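**Robot teleoperators wanted (part-time, patient)**

Plosodard is hiring operators for its demonstration room on the second floor of the old Jomport building. You will spend your shift driving a pair of robot arms by hand while the computer takes notes. Later, the computer tries to do the same thing without you. It is usually terrible at first, which some of our operators find encouraging.

The project is called Pavotov. The name came out of a long meeting and we have stopped defending it. The subject is small assembly: screws, printed parts, hand tools, and the passing of things from one gripper to the other. You already do most of this at home without thinking. The job is to do it while thinking, at about a third of the speed, through two sets of handles.
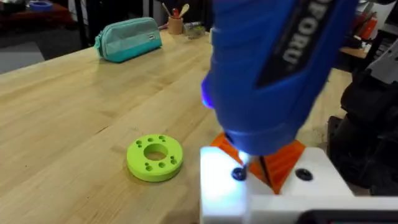
*Wrist camera view, power driver at a screw head.*

### What the work is

You sit (or stand, we have both kinds of people) at a pair of leader handles. Move the left handle and the left arm moves. Move the right handle and the right arm moves. Squeeze, and the gripper closes. That is the whole interface, and you will understand it in a minute and be annoyed by it for two weeks.

A task card tells you where things start and where they should end up. You run the task, press the pedal, reset the table, and go again. One attempt is an episode. The current batch calls for 2401 episodes, and we would be grateful if you didn't ask why the extra one. Rania Zein set the number and she has her reasons.

Between episodes you mark each one as keep, toss, or "ask Nazma." Nazma Khondokar reviews the asks every afternoon. She would like there to be fewer of them, but she would much rather have an ask than a hopeful keep. A demonstration in which you fumbled, recovered, and finished is often useful to us. A demonstration in which you fumbled, reached in with your real hand, and hoped the cameras were looking elsewhere is a toss. There are several cameras. They were not looking elsewhere.

### What a good demonstration looks like

Smooth is better than fast. Decide before you move. If you pause in midair for four seconds to consider your options, the robot will learn that pausing in midair is part of using a screwdriver, and it will do so faithfully, forever. We have a model that hovers over every screw like it is saying grace. We know exactly which operator taught it that, and she now runs the training sessions.

Vary your approach a little from one run to the next. Put the parts down at a slightly different angle. People who like things exactly square find this harder than they expect. 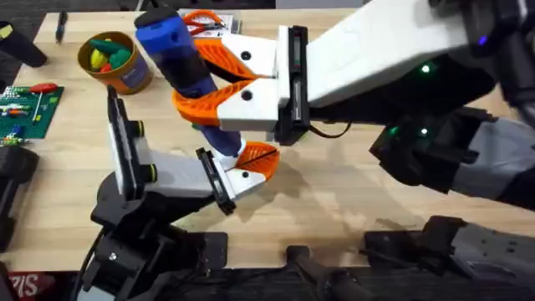

Two-arm tasks pay the same as one-arm tasks and take more out of you. Your hands have been cooperating since infancy and have never had to discuss it, and now they do. Picture the right gripper with its orange fingers clamped around a blue and black power tool and the left gripper waiting just under the lower end of it, and then consider that both of those are you. You have no feeling in your fingertips, so you judge grip by eye, by the shadows on the table, and by the small noises a tool makes when it has started to slip. Let go too early with one side and you'll learn how well our tools bounce. New operators do one-arm tasks for their first 29 episodes, and nobody has yet complained that this was too long.

### Who we're looking for

You don't need an engineering degree. Our best operator so far came to us from cake decorating, and the runner-up repaired accordions. Here is what does matter:

- You can do the same small thing many times and still care how the last one goes.
- You can use both hands and don't mind being bad at it for a while.
- You see well enough, with glasses if you like, to tell whether a driver bit is in a screw head or merely near it.
- You write notes other people can read. "Weird" is not a note. "Left gripper closed late, tool tilted" is a note.
- You will stop the arms when something looks wrong, including when someone important is watching.

Video game experience is fine and we no longer ask about it. It turned out to predict confidence.

You should be 18 or older and able to get to the building, which has an elevator most days. If you need the handles raised, lowered, or padded, tell us and we'll set up the station before your tryout.

### Hours and pay

Shifts are four hours, morning or afternoon, with a proper break in the middle and short ones whenever your wrists suggest it. We ask for at least three shifts a week. Pay is $147 per shift, and it does not depend on how many episodes you finish. We tried paying by the episode, briefly, and received a large number of episodes.

The first week is training and is paid at the full rate. You'll learn the stop button first, then the handles, then the labeling sheet, then the stop button again. Şükran Akbulut runs the training and will make you screw and unscrew the same part until you can hold a conversation during it. The conversation is generally about her allotment.

The contract runs through December. Some operators may be kept on after that, depending on funding and on whether the robots have become any good. We see the irony. We'd only point out that the last three operators to worry about being replaced by the arms felt much better after watching the arms.

### The tryout

Everyone who looks like a fit gets a 60-minute tryout, paid as a half shift. You'll have a short safety talk, some free play with the handles, and then two tasks from the real deck. We aren't scoring you on success. We're looking at whether the tenth attempt is calmer than the first, and whether your notes agree with what happened.

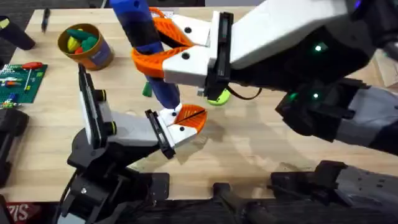 *Page last changed: March 10, 2024 (pay section; tryout length)*

Please wear sleeves that stay where you put them. Leave rings and bracelets in a pocket, and tie back long hair. You may bring coffee into the building and as far as the shelf by the door, where it will go cold like everyone else's.

### What we record

Your handle movements, the arm positions, and the camera views of the table are all saved with each episode. Your voice is not. Your operator number goes on the file so that Nazma can find you, and your name stays in the personnel records. If your hands or sleeves stray into a shot during a reset, that part is trimmed before anything goes to training.

### How to apply

Send a few paragraphs to Margarida Carrilho at the Plosodard front desk, on paper or through the form on our jobs page. Skip the cover letter voice. Tell us about something fiddly you have done with your hands, how it went wrong, and what you did next. A résumé is welcome but will be read second.

Include the shifts you can work and the earliest day you could start. Margarida answers everyone, though not always in the same week. Questions about the equipment go to Parveen Biswas, who keeps the arms running and prefers to be asked before lunch.

If you applied for the last round and didn't hear back, apply again. We mislaid a folder, and we're sorry.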